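Thread on how I look after the pair of hand-held grippers I've been using on cups and saucers, because three of you asked and my replies were getting long.

1/ First thing every session is the finger pads. They're the part that touches everything, so they get grubby fast. Soft cloth, drop of dish soap, then a dry cloth. No alcohol! I cooked a set that way in February and they went hard as candy.

2/ Next, the marker cubes. The tracking reads those black-and-white squares, so one greasy thumbprint or a lifted corner and your position data goes wandering. I look at every side, then check that the little light on top is on.

3/ Then I do a slow pass on a cup - jaws open, down around it, close, let go. Left hand gets a turn after the right.

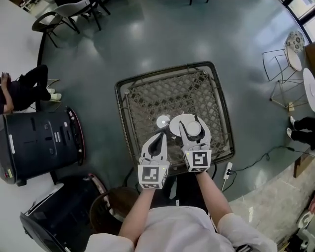
How often do the jaws need re-zeroing? Every 2000 open-and-close cycles is my rule, plus any time one gets dropped. The counter on my right one says 3635, so it's had its first and is creeping up on the second.

4/ Re-zeroing is easy: close the jaws all the way, hold, save, open, save. If the closed number comes back over 313 on mine, something is stuck in the hinge. Usually lint. Once it was a sugar crystal and I lost a whole afternoon to it.

5/ Skarphéðinn Toft (he set up the Takberg cell, so I listen to him) told me to swap pads in pairs, never just one. He's right, a new pad against a worn one makes the cup twist as you lift.

6/ Glass is where worn pads show up first. I go in wide and slow and keep an eye on the foam - if it shivers, I'm closing too fast.
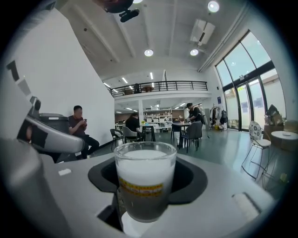 Coffee in the cup holder, gripper alongside.

7/ Spares: I keep 2 sets of pads from Wirance in a zip bag, with the tiny screwdriver in there too. The Oshima ones fit but feel slippery to me. Your mileage may vary, tell me if you've had better luck with them.

8/ Hinge screws next, once I find my thread locker.

Last updated: February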